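Two Arms at the Packing Table

9/23/24

When I asked the packing lead at Prastix what had changed most in her working day, I expected to hear about speed. She talked about her wrists instead.

"I used to go home and not want to open a jar," she said. "Now I go home and cook!"

Prastix puts together small mixed orders of drugstore goods: toothpaste, tablets, little bottles, the kind of thing that is easy to pick up once and miserable to pick up all day long. The company has 80 people on its packing floor, and in May it brought in its first pair of robotic arms. They work at a wooden table beside a white wall, one arm on each side, with a clear plastic container between them. I'd pictured something huge behind a cage. These are slim white and black things with their cables showing, and I could have watched them all afternoon (I more or less did).

The packing lead has been with the company long enough to remember paper pick lists. She was suspicious at first, and she doesn't mind saying so.

"We had a meeting, and they put up a slide with an arm on it, and everybody went quiet. You know what people were thinking. I was thinking it too."

What settled things down, she told me, was being asked to help. The arms came through an integrator called Domański, and its engineers spent their first 2 weeks on the floor mostly watching hands. How do you pick up a tube that wants to roll? Which way do you turn a box so it stands up?

"They asked me why I do the tall things first, and I didn't know I did the tall things first. I had to go and watch myself."
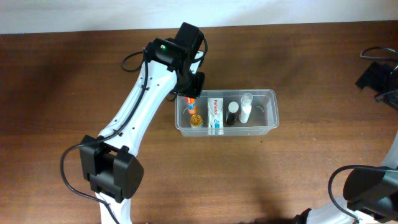 She now spends half of each shift as what the company calls a cell partner. She sets up the goods, keeps an eye on the grips, and decides when an item needs a different approach. There was a pay bump with the new title, which she brought up before I could ask. The other half of the shift she still packs by hand, on the odd-shaped and fragile orders, and she likes it that way.

"I don't want to forget how. And the arms can't do gift wrap. Not yet!"

One of her coworkers, a younger man who came over from the loading dock, took to the job faster than anyone expected. He had never worked with a computer beyond his phone. He learned the control software, a program called Joltine, over three lunch breaks and then started keeping a notebook of grips that failed.

"Round things," he said when I asked what was in it. "Pages and pages of round things. Anything small and flat and shiny, too. You look at it and think, a kid could pick that up. Well, sure, a kid has fingertips."

He lit up talking about this. When a grip goes wrong he writes down the item, how it was lying and what he would have done with his own hand, and the engineers read the notebook every time they visit. The list had 474 entries when I saw it. Some of them have been crossed out with great satisfaction.

"That one took us a month," he said, pointing to a line about tubes lying at an angle. "I was so happy I called my mom."

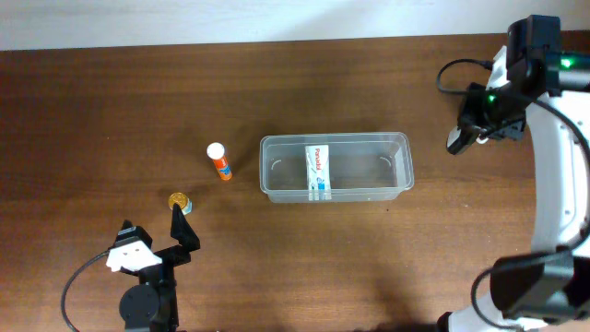
The Prastix packing table, with a Panadol box standing in the container and a tube lying out on the wood.

I did ask about jobs, and the floor manager didn't duck the question. Nobody has been let go, he said, but 3 people who left over the summer have not been replaced on the hand-packing line. He has put the money into training, and into a second table that will run goods for Trendar, a customer with a lot of very small items.

"Would I promise you what it looks like in ten years? No. I'd be making it up," he said. "What I can tell people is they'll hear it from me first, and they'll get first pick of the new work."

The packing lead thinks that's fair, though she'd like it in writing, and she has told him so. She also has a list of smaller complaints. The chairs at the new station are too low. The stop button is on the wrong side if you're left-handed, and she is. Joltine sends a message for every little pause, and by midafternoon she has quit reading them. A fix for that last one is due with the next update.

She still gets a kick out of the work itself, and it was catching. Before I left she made me stay for one more container, standing next to me with her arms folded and talking under her breath to the left gripper.

"Easy," she was telling it. "Easy, easy. Now down."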